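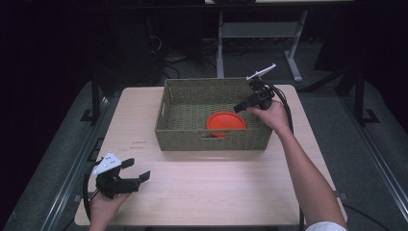
Olive-green woven basket with a round orange-red lid inside.

Playtesters wanted for Kosent (co-op puzzle game, PC and console)
Posted 7/24/19 by Wallomix

Wallomix is looking for people to play an unfinished game and tell us where it goes wrong. Kosent is a two-player puzzle game set in a flooded post office. One player sorts and stacks, the other works the pumps and doors, and neither can see the whole building. It is planned for release in December on PC and both of the current consoles.

We have tested in-house since the first prototype and we are now too used to it to be useful. We know where every switch is. We need players who don't.

What you would be doing

Each tester comes in for 2 sessions, one week apart. A session runs for three hours with a break in the middle. In the first one you play the opening chapters from a clean save, with a partner. If you sign up alone, we will pair you with someone. In the second you play a later chapter called Minami, the longest in the game and the one we have changed the most.

While you play, someone from the design team sits behind you and takes notes. They won't help you, even if you ask. If you are stuck on the same puzzle for twenty minutes they will move you past it, and we record that as our problem to fix. We also record the screen, your button inputs and your voice. We don't record your face.

After each session you fill in a written questionnaire and then talk to us for a quarter of an hour. Please be blunt. "I was bored in the sorting room" helps us a lot more than "it was pretty good."

Who we are looking for

You don't need to be good at games. We want a spread of players, so there are three groups and we are filling all of them:

Regular players. You play most weeks and have finished at least one co-op game with another person.

Occasional players. You own a console or a gaming PC, or live with someone who does, but you might go a month without turning it on.

New players. You have hardly ever held a controller. This is the group we always have trouble filling, so if you have a parent, a roommate or a co-worker who fits, please pass this along.

You must be 18 or older and comfortable reading and speaking English, as the current build has no French text yet. French testing will be organized separately once the translation is in.

We would especially like to hear from colour-blind players. The parcels in Kosent are sorted partly by colour, and we have added symbols and patterns as an alternative. We think they work in the early chapters. We are less sure about Minami, where the light is low and the water tints everything. We are also looking for players who use one hand, remapped buttons or an adapted controller. Bring your own equipment if you have it and let us know the model when you apply so we can check that it connects.

Who can't take part

People who work for another game studio or publisher, people who write about games or stream them for money, and anyone who tested the earlier demo. You have already seen the solutions to the first four rooms and we would learn nothing from watching you do them again.

Equipment

Everything is set up at our office. Most stations use standard console pads. A few use the Iteck pad, and one of the things we want to find out is whether the rumble on it is too strong in the pump sections. You can ask to switch to a different pad at any point.

There are no guns or gore in the game. There are rising water levels, some dark areas and a few loud alarms. Flashing lights have been taken out of the test build, but if you have photosensitive epilepsy please talk to us before applying.

Pay

Testers are paid $699 for completing both sessions, the questionnaires and the interviews. Payment is by cheque or e-transfer after the second session. If you have to stop partway through a session for any reason, you are paid for that session at half the full amount. We can't pay people who cancel before the first one.

Bus and parking costs are covered if you keep your receipt. Coffee, water and sandwiches are provided. Tell us about allergies on the form.

Confidentiality

You will be asked to sign an agreement before you see the game. It says you won't describe the story, post pictures or share footage until the game is out. You can tell people that you tested a game for us. Phones go in a locker during play and you get them back at the break.

Places

We have 31 places. The last time we ran a test we had more than 2,000 applications, so please don't be put off if you don't hear back. We choose by group and by availability, so applying early makes no difference as long as you are in before the form closes.

How to apply

Fill in the form linked from our jobs page. It asks which group you belong in, what you have played in the past year (nothing is a fine answer), which evenings or weekends you can do, and whether you have a partner in mind. Both partners need to fill in their own form and put down the other's name.

Do not send a resumé. This is short-term paid testing and it doesn't lead to a position at the studio. Jobs in quality assurance are advertised on the same page when we have them.

Questions about access, equipment or pay go to Gunhild Oddsson, who runs user research at Wallomix. Use the contact form and put "Kosent testing" in the subject line - otherwise it ends up with customer support.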